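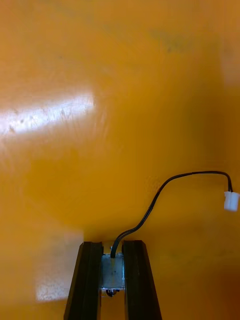 Hello all at Grillon, and sorry this reaches you a bit later in the month than I'd promised. It has been a busy spring at the Corkima seed library and I kept wanting to get one more thing finished before I wrote it up!

First, the headline you'll want for your own paperwork. We have lent out 443 packets of seed since the last report. The target we agreed for the whole year was 400, so I'm very pleased (and slightly worried about the envelopes, see below). Beans and peas went fastest, then lettuce, then the squashes. Hardly anyone wants turnips. I've tried putting them at the front of the drawers and it made no difference at all.

Returns are the weak spot, as we expected. People borrow in spring and bring saved seed back in autumn, so I can't give you a proper figure until the next report. What I can say is that the reminder cards are printed, and this time they have a space for writing down where the plants grew and whether anything else was flowering close by. Squash seed that has crossed with the neighbour's courgettes is a lovely surprise for some people, but I'd sooner know before I lend it out again.

The growing sessions moved from the library to Vaher Hall in March. It costs a little more, but we now have a sink, and you can imagine what 15 people with compost on their hands did to the library toilets. We've held 10 sessions so far. The tomato one was full and had a waiting list, so I ran it twice. The one on saving carrot seed was thin -- four people and me -- although those four asked so many questions that we overran by half an hour.

Now for money. Of the 3,000 you gave us for this stage, most has gone on hall hire, seed stock and the second set of drawers. We bought the drawers used from Brevari, the office clearance people, and saved enough on them to cover the printing. The envelopes are the one line that will go over. I'd like to move a little across from the travel line, which I've barely touched, and I'd be grateful for a quick yes or no on that by email.

Two things have slipped. The online catalogue is still a spreadsheet, and a rather ugly one, because the person building the proper version moved away in April. I'm looking for someone else and will have it sorted by September. The school visits haven't started either. Both schools are keen but wanted to wait for the new term, so those will be in the next report along with the returns.

The full receipts are in the attached folder, sorted by month. Anything missing, just shout -- mornings before eleven are best for catching me by phone.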